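Two grippers, one drawer and a great deal of tea

14 comments · 207 shares

I promised back in the autumn that I would write up the gripper business properly, and several of you have been kind enough to keep asking, so I've put the kettle on and cleared the evening for it. The question, if you missed the earlier post, was a simple one. When you have a pair of arms at a table and you want them to deal with the sort of ordinary clutter that lives in everybody's workshop, how much does it matter what you put on the end of them?

We settled on a small wooden cabinet with a drawer as our test, along with a handful of bits to go in and out of it.

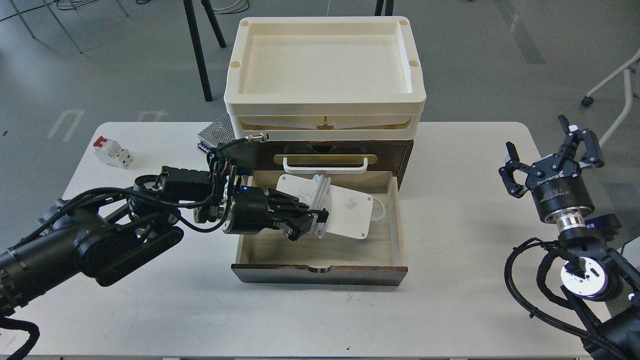
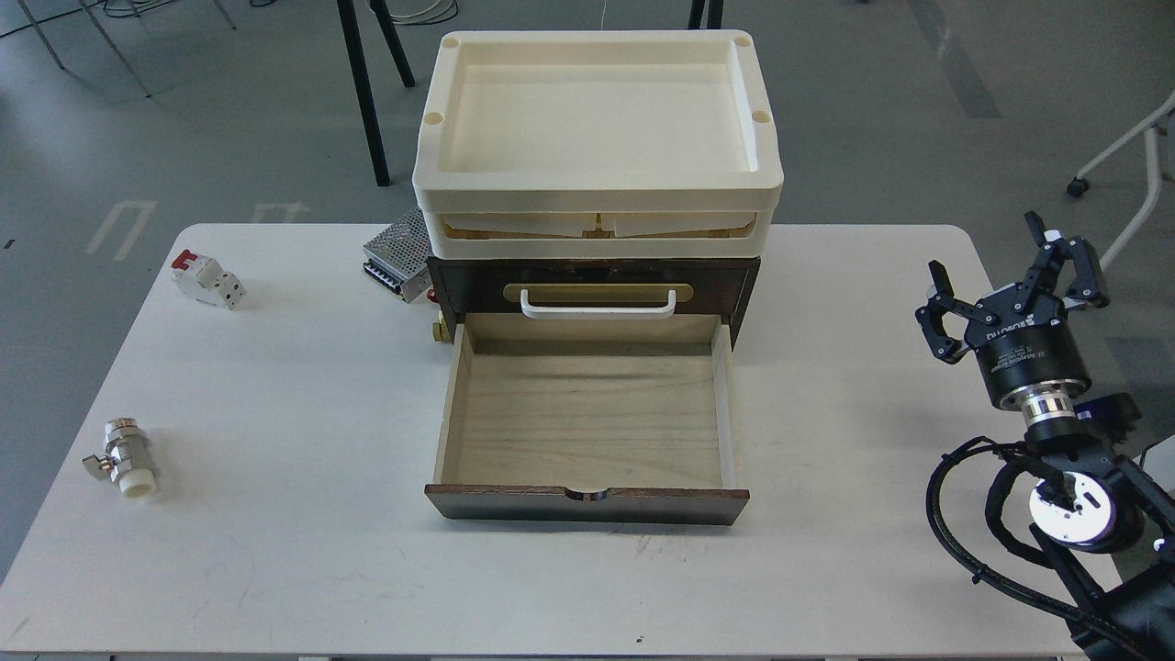
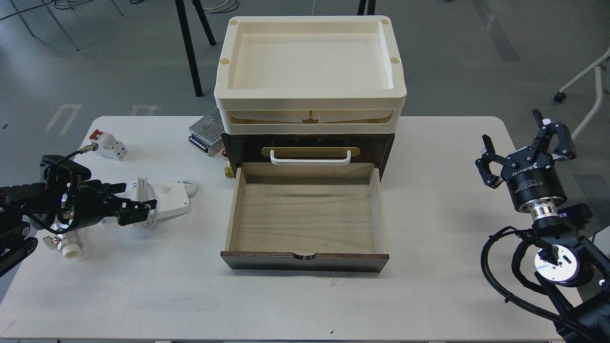
The same table and the same little cabinet in all three.

I had a very firm idea of how it would go. I've been fond of three fingers ever since I first had the chance to play with them at Ernthorpe, years ago now, when I was meant to be there to learn about conveyor timing and spent most of the visit hanging over somebody's shoulder at the next bench. Three fingers look like they ought to be able to do anything. They close round a thing the way you'd pick an apple, and if you have any imagination at all you start planning the rest of your life around them. Two fingers look like a pair of kitchen tongs. I went in thinking that the tongs would do for the easy jobs and that we'd soon be wishing for something cleverer.

Well, we had two weeks of it, and I've come out the other side with a good deal more respect for tongs.

The trouble with a drawer is that it's a box with walls, and I know how daft that sounds written down. But when you reach for something on an open table you can come at it from nearly any side, and you can spread your fingers as wide as you like, and the worst that happens is that you nudge the neighbours. In a drawer there's a wall by your left knuckle and a wall by your right, and whatever you're after has usually slid up against one of them. A wide hand needs room to open before it can close. A narrow one can slip down beside the thing and get hold of an edge. We lost most of our first morning to learning this, with me at the controls insisting that a slightly different angle would sort it out, and Béla Dudás sitting on the other side of the room eating a pear and saying nothing at all, very loudly.

Béla looks after the controllers, and I should say a bit about those, as two of you asked. We tried both of the ones we had. The older one, from Mulla, is a lovely solid thing with a display you can read without your glasses, and it has never once fallen over on me. It is slow to take a new speed, though. You tell it to ease off and it finishes its thought first, like my uncle on the telephone. The newer one came from Lunde and it's much quicker to respond, but the settings are buried under so many menus that I ended up with a sheet of paper taped to the bench telling me where to find everything. If I'm picking up something I don't mind denting, I'd have the Mulla every time. For going into a drawer I'd have the Lunde, sheet of paper and all. Béla disagrees with me about this and has asked me to say so.

Then there's force, and here I have to own up to something silly. I had the closing force set at 300 on the Lunde's own scale (it isn't in any unit I recognise, and the manual is shy on the point) when I'd meant to have it a good deal lower, and I left it there for a whole afternoon. I couldn't understand why every light plastic thing we tried was skidding out of the fingers like a wet bar of soap. I blamed the pads. I blamed the angle again. I cleaned the pads, very carefully, with a lint-free cloth and a bit of spirit, and then blamed the cloth. It was Eldana Tesfamariam who came in with a parcel under her arm, looked at the screen for as long as it takes to look at a screen, and asked whether I was trying to pick things up or crack walnuts. So do check your numbers after lunch as well as before it.

Once that was sorted out we got on much better, and I could start to see real differences between the shapes of things. Flat blocky items were the kindest. If it has two sides facing one another and they're anywhere near parallel, the two-finger gripper takes hold and simply stays held, and you can lift and turn and put down again without much worry. Anything with a flex wrapped round it was a different story. The flex gets there first, you see. You think you've closed on the block and what you've closed on is a loop of cable, which gives a bit, and then the whole bundle turns over slowly on the way up and goes for a swing. After a few of those I took to going for whichever edge had the least cable near it, even when it meant a more awkward reach, and that helped more than any setting I changed.

Rounded metal things I am still undecided about. Here the three fingers did have their day, and I was so pleased that I made everyone come and look. They settle round a heavy, lumpy object much more comfortably, and you don't get that nasty pivot where the weight hangs off to one side and the piece tips between the pads. If all my work were taps and fittings lying out on an open table, I'd be writing you a very different post. It's only when you ask the same hand to go down into something narrow that it starts to feel like getting a jar of gherkins open in mittens.

The cameras took longer than they should have, mostly down to me. I've always liked a view from up high, where your own head would be, and I still think it's the best place for seeing how the arms stand in relation to each other, and for not having them bump elbows. What you don't get so well is depth inside a drawer. A pale floor with pale sides under even lighting is a hard thing to judge, and I kept stopping short, or else going down a touch too far and feeling the arm go stiff. Eldana suggested a second view from lower down and off to the side. I grumbled that we'd be tripping over yet another cable, and we did trip over it, or at least I did, but she was right about the view. With both up on the screen I stopped guessing.

The little drawers themselves want a mention too. A semicircular notch is made for a human finger, and I'd assumed that it would be no help to us. It makes quite a good target for a single narrow fingertip if you come in straight and don't hurry. A curved bar handle is easier still, so long as you don't pull upwards as you pull out. I did pull upwards, more than once, and the whole cabinet came walking across the table towards me with its hat on. Béla's fix was to hold the cabinet steady with one arm while the other one pulled, which I thought was a waste of a perfectly good arm until I tried it. It's what I do at home with the sticky drawer in the kitchen, one hand on the worktop and one on the handle, and I've never once thought of it as a waste of a hand.

By the end of the fortnight my notebook had 17 pages of scribble in it, and a fair amount of it says things like "no" and "why". I did try to turn it into a proper table for you with a score for each gripper, and I gave up, partly on account of the handwriting and partly for a better reason, which is that the scores changed so much depending on who was driving. Eldana got neat, quick picks out of a set-up that I'd all but written off. She comes in slower than I do and stops for a moment just before closing — I go straight in and close on the move. I've been trying to learn her way of doing it and my picks have improved, and I've become rather dull to watch.

So, for those who just want to know what to buy or borrow: if you're doing drawers, boxes, trays or anything else with sides, start with two fingers and a second camera, and spend whatever you have left on softer pads. If you're working out in the open with heavy rounded things, see if you can borrow three fingers for a few days before you make up your mind, and take your own awkward objects along with you. The ones they put out for you at demonstrations are always beautifully behaved.

I'm off to Dordale in November, where there's a workshop that has been using suction cups on the same kind of job, and I've been promised a turn. I have my doubts about suction on anything with a cable round it, but I had my doubts about the tongs as well. Béla is coming too, and is bringing the pears. If anyone has a favourite pad material for light plastic, please do leave it in the comments, as I've got two sorts left to try and I don't much care for the smell of either.

14 comments · 207 shares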